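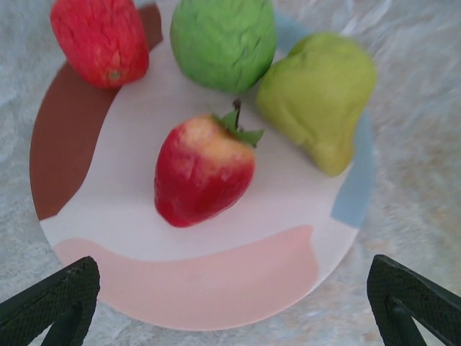

How long should I leave strawberry jam before deciding it hasn't set?
Give it a full 24 hours on the bench, lids on, before you touch it.

Wendach Preserving Forum > Jams and Jellies > Runny strawberry, re-boil or leave?

millet_hill
Posted August 1, 2026
Asking the above because I made a batch last night and it's still sloshing this morning. Two kilos of berries, 1.6 of plain white sugar, juice of one lemon. Boiled it until the wrinkle test looked right on a cold saucer and then jarred it. The last batch I did in June went solid in a couple of hours so I'm a bit thrown. Do I tip it all back in the pot now or wait?

Cokeck
Wait. Strawberry is low in pectin and can keep firming up overnight and into the next day. If you re-boil now you'll lose more of the fresh taste and you may not need to.
How ripe was the fruit? Very ripe berries have less pectin than ones with a bit of white at the shoulder.

millet_hill
Very ripe. They were the marked down trays at the Kandance markets. Some were nearly purple.

Cokeck
That's your answer then.

hbouvier
One lemon isn't enough for two kilos of overripe fruit. I use the juice of 2 per kilo and put the pips in a bit of muslin while it cooks. Pull the muslin out before the sugar goes in and give it a good squeeze.
Hugo Bouvier

dervishi_i
I'd disagree with that much lemon. Four lemons in a two kilo batch and all you can taste is lemon. One per kilo is plenty if you buy jam sugar. The pectin is already in it and you're done in four minutes of hard boiling.

hbouvier
Jam sugar costs three times as much and sets like rubber. I've had people give me jars of it that you could slice.

dervishi_i
It sets like rubber if you boil it as long as you'd boil ordinary sugar. Follow the time on the packet. I've made it this way for years and it spreads fine.

tank_water_tess
Can we not have the jam sugar argument again, there are 34 pages of it in the other thread.

millet_hill — get a thermometer. The saucer test is all right but if the saucer isn't properly cold, or you leave it on the bench between goes, it'll fool you. I take strawberry to 104.5 and stop. Turn the heat off while you're testing, too, or it keeps going while you stand there looking at the saucer.

Cokeck
Depends on altitude. You take the boiling point of water where you live and add 4 and a bit degrees. Someone up in the ranges will get stiff jam going to 104.5.

tank_water_tess
True, I'm at sea level. Should have said.

millet_hill
No thermometer. The saucer was in the freezer but I only had the one, so by the third test it had probably warmed up.

Cokeck
Put three or four in next time and swap them.

Norm from Millet
My mother put a grated green apple in every pot of strawberry. Peel and all, fine side of the grater. It disappears into the jam and you don't taste it. No lemon at all.

dervishi_i
I'd still want some lemon with that. The apple gives you pectin but you need the acid for it to work, and dead ripe strawberries don't have much.

Norm from Millet
Granny Smiths have plenty of acid. It always set.

hbouvier
I'd do both, apple and lemon. If the fruit is that soft I'd also check it for mould before it goes anywhere near the pot. Marked down trays always have a couple at the bottom.

millet_hill
I went through them, chucked a handful.

Update, it's been the full day now. It's thicker than it was but still runs off the spoon. Going to re-boil half with more lemon and keep the rest as topping for ice cream. How long for the re-boil?

Cokeck
Small amounts go quickly. Wide pan, bring it up to a rolling boil, start testing at 2 minutes. Wash and re-sterilise the jars and use new lids if yours are the single use kind.

dervishi_i
And don't do more than a litre or so at once. It'll catch on the bottom.

millet_hill
Done. Took five minutes and it's holding a wrinkle. Colour has gone darker than the first lot, more of a brick red, but it tastes good. The lemon is noticeable, for what it's worth.

dervishi_i
Told you.

hbouvier
Give it a week in the cupboard, it mellows.

Thread views: 3,438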